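From: Silvia Kováčik
To: Clirnar members' list
Subject: Re: February screening of Bramenach

On 10th August, Iason Kyriakidis wrote:
> Could the office confirm whether Bramenach will be shown in the
> original cut or the restored one? Our chapter has 30 members
> hoping to attend.

Dear Iason,

The distributor, Makris, has confirmed that the restored cut will be shown. It runs 20 minutes longer than the theatrical release and keeps the original colour grading.
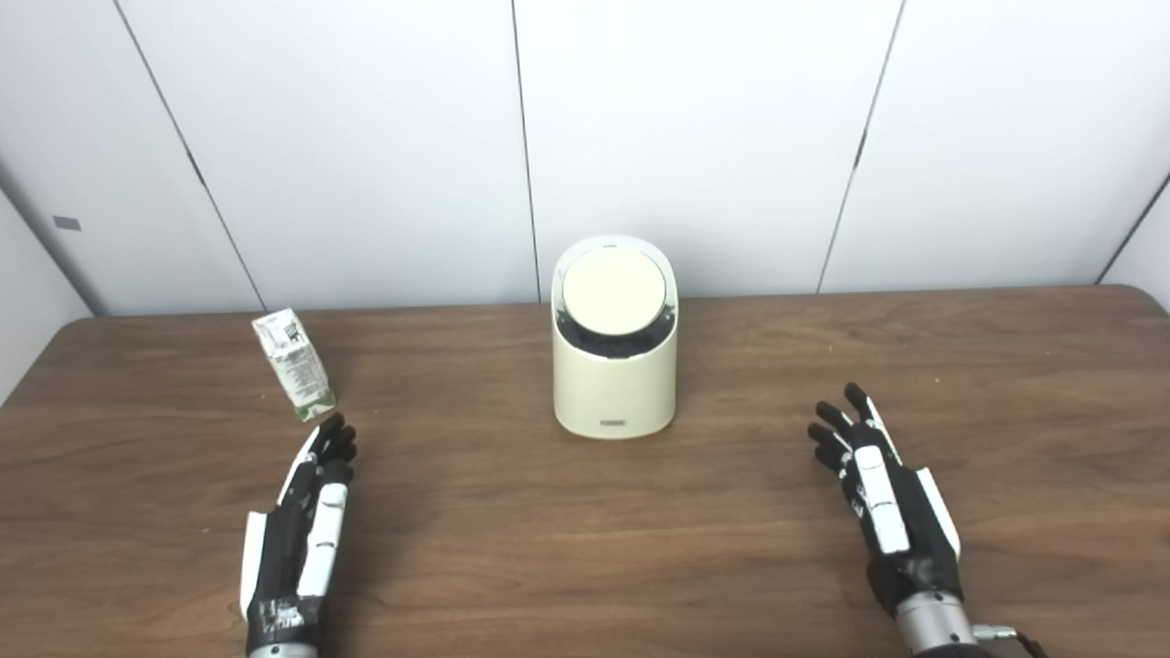

There will be two sessions, both at the Arnent. Chapters are asked to send their bookings to this office as a single list — individual requests cannot be processed. Any seats left over will be offered to the general public three days before the first session.

Regards,
Silvia Kováčik
Programming Office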